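5/16/22

I have been off the night shift for a month now and I still wake up at 2 in the morning and lie there. A few people asked how the change went, so I'm writing it down while I remember it.

For anyone new, I worked nights in the packing hall at Fondeo, out past Trurton. The shift ran from ten at night to six in the morning. I did that for most of nine years. In April a spot opened on days, I put my name in, and I got it. I thought the hard part would be the early alarm. The alarm is fine. The hard part is the evenings, when my head thinks the day is just getting started.

On nights my sleep was bad but at least it was regular. I got home, ate something, pulled the blinds, and slept from about eight until two in the afternoon. Then I had the errands and dinner and a short nap before leaving. I knew how long everything took. When I moved to days I had a free weekend to turn the whole thing around, and that was nowhere near enough.

The first week I slept maybe four hours a night. I tried going to bed at nine, the way the leaflet from the clinic said. I lay there until one. Then I got up, ate cereal, and lay there again. By the fourth day I put salt in my coffee and drank half of it before I noticed.

Eduardo Dagdag, who made the same move the year before me, told me to stop going to bed so early. His advice was to stay up until I was tired, get up at the same time no matter what, and let it sort itself out. I was doubtful because it sounded like less sleep, and for the first few days it was. I went to bed at midnight and got up at five. By the second week I was falling asleep in ten minutes.

The other thing he told me was to get outside before work, even if it was only to the corner and back. I do the loop past the Enriquez bakery and the tire shop. It takes 20 minutes if I don't stop for a roll. I usually stop for a roll.

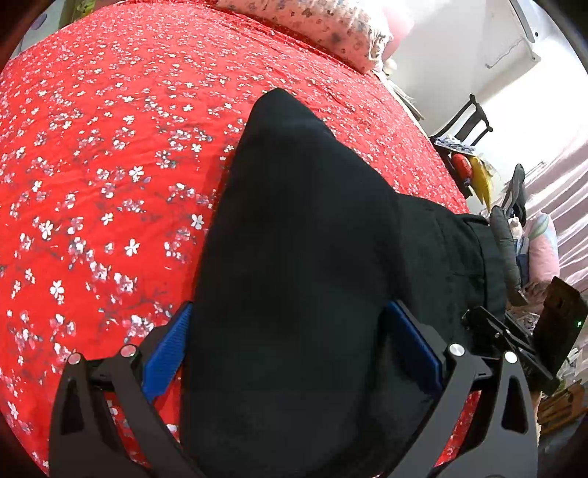 I also had to deal with the bedroom. When you sleep in the daytime you set the room up like a cave. I had foil on the window behind the blinds, a towel along the bottom of the door, and a box fan running on high all year to cover the noise of the street. All of that is wrong for a person who has to get up when the sun does. I took the foil down first. It left a gray line on the glass that took vinegar and a razor blade to get off.

The towel went in the wash. The fan I kept. I tried two nights without it and heard every car, the neighbor's gate, and the refrigerator, which makes a click I had never noticed. I run it on low now, pointed at the wall.

I bought an alarm clock too, a Minow, the kind where a lamp comes on slowly before the sound. It cost $44. I was ready to send it back because the first morning I slept right through the lamp part, but I had it on the wrong side of the bed. I sleep facing the window. With the clock moved to that side it works, and most days I am awake before it makes any noise. The buttons are on the back and they all feel the same, so I have set the time wrong more than once in the dark.

Coffee was the next thing. On nights I had a cup at nine, a cup at midnight, and one more at three if the line was slow. I carried that straight over to days without thinking, so I was having my last cup at three in the afternoon. I stop at eleven in the morning now. I had a headache for five days. After that it was fine, and I don't miss the last cup much.

Food took longer. My stomach wanted its big meal at ten at night. I would eat a normal dinner with everyone at six and then be standing in the kitchen four hours later, as hungry as if I had skipped it. What helped was a bigger lunch. I pack rice and whatever was left over, and a boiled egg for the ride home. I still eat late sometimes – toast, mostly – and I have stopped worrying about it.

I kept a log in a pocket notebook, with the time I went to bed, the time I think I fell asleep, and the time I got up. It isn't very scientific. The fourth week was a lot better than the first, with one terrible night in the middle of it after I fell asleep on the couch at seven and woke up at ten feeling wonderful. No more couch after dinner.

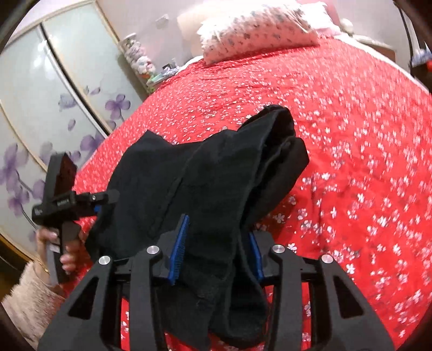

*Black cloth on the red flowered sheet.*

There are things about nights I miss. The drive in was easy, with no traffic and every light green on the county road. The hall was quieter, and the people on that shift looked out for each other in a way the day crew doesn't, or doesn't yet. There was also the extra pay. It came to $162 a check for me, and I notice it's gone. We dropped the bigger phone plan and I bring my lunch every day now, so it mostly evens out.

What I got back is the ordinary stuff. I can call the bank when it's open. I can go to a birthday party and not leave halfway through to sleep. Last week I watched a whole ball game and knew who won before I went to bed.

If you are about to make the same change, take more than a weekend if they will give it to you. I had vacation days saved and didn't use them, which was dumb. Even three days would have kept me from driving to work on two hours of sleep, and I don't recommend that to anyone. I had the windows down and the radio up and I still don't remember the last mile.

As for waking up at 2, I don't fight it. I used to look at my phone and that was the end of the night. Now the phone charges in the kitchen. I get a drink of water and lie back down, and most nights I'm asleep again before the half hour. Eduardo says his went away after three months. I'll post again in the summer and say whether mine did.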